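Less to the Kerb: Office Waste in Lostine

5 Dec 2018
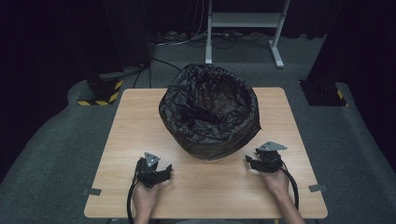
Since July, tenants of the Furukawa building have been required to separate food scraps from general rubbish. Collections have fallen from six a week to two, according to the building's manager, Alina Tănase.

Seventeen businesses take part. Ostap Maksymiv, whose accounting practice occupies the second floor, supports the programme but considers the organics fee too high. The rate will be reviewed when the present contract expires.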